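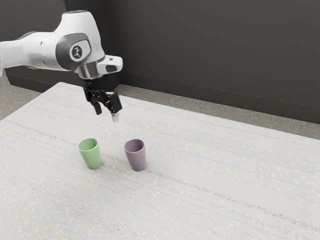
Reading two versions of the Traveck port story

2022-05-11

I lived in Traveck for two years when I was younger, teaching English at a night school near the fish market. I still read the news from there most mornings. My grasp of the language is good enough for a newspaper and bad for a phone call. When the port lease became an argument between two governments in April, I followed it more closely than I follow most things, and I kept notes. A few people have asked me what happened. I've put the notes in order as well as I can.

For anyone who hasn't heard of it, Traveck is a small port town close to a land border. The town on the other side is Prositz. They share a river, a rail line and a lot of family names. When I lived there you could take the morning bus to Prositz, buy shoes, and be back for dinner. The two national governments have never liked each other much, but the people who run the bus never seemed to mind.

The lease

The port is run by a company called Bresetti under a 99-year lease. Bresetti is registered on the Prositz side. That is the whole problem in one sentence. The lease was signed when relations were good and the port was falling apart, and at the time most people in Traveck were glad to see somebody fix the cranes. I was there for part of the repair work. My building shook when they drove the piles and the landlady complained to everyone on the stairs, but she was in favor of it.

The lease has a clause that lets the host government review the terms every 20 years. One of those reviews came up this spring. Reviews are dull. The one before it got a few lines on an inside page, next to the ferry times. I know this from a friend's scrapbook, where it happens to be on the back of a wedding notice.

The quote

Things went wrong over a quote. A news site on the Traveck side ran a story saying that Bresetti's management had told investors the town "could be replaced" as a destination if the review went badly. It had quotation marks around it. By lunchtime it was on the radio, and by evening there was a crowd outside the port gate. I watched some of it on a shaky stream with the sound off.

Bresetti said the next morning that no such thing had been said. The full sentence, in the company's version, was about a piece of dock equipment that could be replaced if the review took too long. The company put out a transcript. The news site said the transcript had been edited. Then the news site's own page went down for most of a day, and when it came back the story had a different headline and no note to say it had changed.

I don't know who is right. I read the transcript twice. The grammar in that sentence is loose, and the noun that "could be replaced" belongs to is four lines up. If you were in a hurry or in a bad mood you could attach it to the town. If you were careful you would attach it to the equipment. I would not have printed it without calling someone first.

What each side printed

From that point I kept two tabs open every morning, one for each side. I'm going to leave out the names of the outlets. Most of them are small and I don't want to turn this into a list of who was worst.

The Traveck papers treated the quote as settled. The denial was reported, but low down, and usually with a word like "claimed" in front of it. The pictures were of the crowd. A columnist I used to like wrote that the company had "finally said it out loud," and he did not mention the transcript at all. I wrote to him. I haven't heard back.

The Prositz papers treated the quote as a fabrication from the first day, before the transcript was out. They called the crowd a mob. One of them said that the website had been taken over by outsiders, and gave no source for that, and by the next day other papers were repeating it as if it were known. I looked for where it started and got as far as a post on a message board with no name on it.

What struck me was how little overlap there was. On one morning I went through the top story on each side and underlined the facts they had in common. It came to the name of the company, the name of the town and the length of the lease. Even the weather was different, but it may have been raining on one side of the river.

The blocking

Then the government on the Traveck side ordered internet providers to block a group of Prositz news sites for 30 days. The reason given was public order. Two days later the other government did the same thing back. I found out when a former student messaged me to ask if I could copy out the text of an article for her. I did, and then I did it for her brother, and for a week or so that was part of my morning. Coffee, copy, paste, send.

People there know how to get around a block. It takes a bit of fiddling and the connection is slow. What I noticed is that the ones who went to the trouble were the ones who already read both sides. Everyone else just stopped seeing the other papers. My former student is a dental nurse and reads everything. Her father used to read the Prositz sports pages for the handball and now reads nothing from over there, so the only place he hears about Prositz is his own radio station, which is angry about it all day.

I'm against the blocks. I was against them on the Traveck side and I was against them on the Prositz side. I say this because I've had an email telling me I am soft on Bresetti and another telling me I am soft on the people at the gate, both about the same short thing I posted in April.

The Campos letter

The part that got the least attention was a letter from Campos. That's the village upriver where the freight line crosses the border, and the people there depend on the port being open and on the border being open, more or less equally. The village council wrote to both governments. They said that 80 percent of the households in Campos had someone working on one side and sleeping on the other. They asked for three things: keep the rail crossing open during the review, publish the review terms in both languages, and stop using the word "enemy" in official statements.

It was a short letter with no adjectives in it. The paper on each side that ran it cut it. The Traveck paper dropped the line about publishing in both languages. The Prositz paper dropped the line about the rail crossing, or at least I couldn't find it. I read the whole thing only because the village pinned it on its own web page, under a notice about dog licenses.

I have been to Campos once. There's a station, a bakery and a bridge you can walk across if the guard knows you. He didn't know me, so I stood at my end and ate a roll.

Where it stands

As I write, the review is still going on. The blocks on both sides have been extended once. The crowd at the gate is gone, although the fence still has things written on it. Ships are coming in. The ferry between Traveck and Prositz was suspended and then came back on a smaller timetable, with no explanation either time.

The original story is still up in its second version. The transcript is still up too. I checked both before posting this, and neither one links to the other.

How I read this stuff now

I've changed a few habits since April. When I see a short quote in a foreign story I look for the long one. If I can't find it I assume I don't know what was said, even if I like the short one. I write down the time when I first see a claim, and where. It's tedious, but twice already it has shown me that the "second source" was just the first source with a new headline.

I also try to read the dull documents. The lease itself is public. It's long and most of it is about dredging. But the review clause is in there, and it doesn't say what either side says it says. It gives the host government the right to ask for new terms, and it gives the company the right to refuse them, and then it sends both to arbitration. Neither government can simply tear it up and Bresetti can't simply leave. I never saw that in a headline on either side of the river. It would have calmed my former student's father down a little, I think, if anyone had read it to him over the radio.

My translation of the review clause is nearly done. I'm stuck on one word that could mean "berth" or "mooring," and I'd like to get it right. If you read the language and have any experience with shipping contracts, please write to me at the usual address. I'll post it when it's finished, along with the full Campos letter in both versions, so you can see the cuts for yourself.

Comments are open but I'm going to be slow approving them this week. Please don't post people's home addresses. I had to delete one of those last time.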